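Plinoneck Small Things

Version notes, last edited Feb 21, 2018

What is in this folder

Plinoneck is a collection of small household things and of the ways they can be arranged on a table. There are 29 things in it and 408 arrangements. Each arrangement has one line in arrangements.csv, and each thing has one line in things.csv. The folder "pictures" is not complete yet and you do not need it for using the lists.

The things are ordinary. Most of them come from the kitchen or the bathroom: mugs, coasters, toothbrushes, spoons, a soap dish, a small jug. I wanted things which people pick up every day without thinking of it, and which can be bought again if one is lost or broken.

Files

things.csv – number, name, colour, material, short remark
arrangements.csv – number of arrangement, which things, where on the table, who wrote it down
words.txt – the names we use for places and directions
changes.txt – what was corrected, and when
pictures/ – see above

How places on the table are written

The table top is light yellow with a wood grain. We describe it always as seen by the person who stands at the near side. "Far" is the side close to the black cloth and "near" is the side of the person. Left and right are the left and right of this person as well. In the first version Sheila Rudd and I had used left and right differently, and a part of the lines had to be written again.

If you do not know which way the table is turned, look for the small round black holes. They belong in the far left corner. When you see them in another corner, turn the table before you put anything on it.

Directions of handles are given as the way the handle points, for example "near right". For long things, such as a toothbrush, we write where the head points. If this was not written down at the time, the field has a question mark and it should stay so. Please do not fill it by guessing.

Remarks on some of the things

Mug, peach. Plastic, with a squared handle, and inside it is a darker rust brown. In version one it was called "the orange cup", and this was confusing together with the orange bowl. The old name is still in changes.txt.

Coaster, cork. Round, tan brown, with a thin darker ring and a small dark triangle logo in the middle. A mug that stands on the coaster is written as "on coaster". A mug that only touches it is written as "beside coaster". Many lines have the mug to the right of it, and it is not a mistake.

Toothbrush, mint green. Very pale, so in weak light it can be taken for white. There is also a white toothbrush in the box, therefore compare the two before you write the colour.

Jug, small. The lid is missing. If you find a line which mentions the lid, it is from version one.

The cloth and the letters

Black cloth hangs around the far part of the table and is held with clips. There are large felt letters on it, in blue, pink, yellow, peach and white. They are not counted as things and have no number in things.csv. The cloth makes folds, which change a little every time it is hung again, and the letters bend with it. For this reason no place in arrangements.csv is measured from a letter. Measure from the table edge only.

Care of the things

Wash the plastic things by hand with mild soap. The cork coaster must not lie in water – wipe it with a damp cloth and let it dry flat. Small things go back into the box marked Marsden, and bowls and the jug into the box marked Pillis. The boxes got these names from their old labels, and the names have no other meaning.

If you borrow a box, write your name on the sheet inside the cover and bring it back within 30 days.

Known problems

Two spoons in things.csv have the same remark, and I still have to look which one is the longer.

Colour names are mine. Sheila Rudd would call the peach mug "salmon", and in her lines you may find this word.

The soap dish has a crack since February. The earlier arrangements were written when it was whole.

Using and correcting

You may use the lists freely, also in teaching, if you name the collection. Corrections are welcome. Send the number of the line, the old text and the new text to Yevhen Lysenko at the Drastcombe office. Please send corrections for one file in one message, and keep the old line numbers even when a line is removed – other people have them in their own notes.

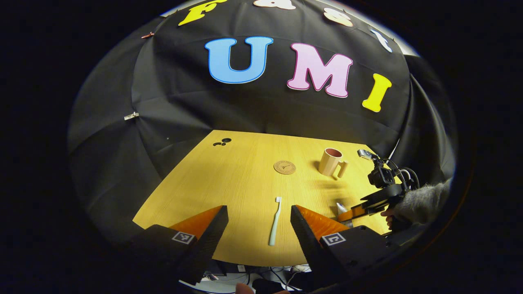
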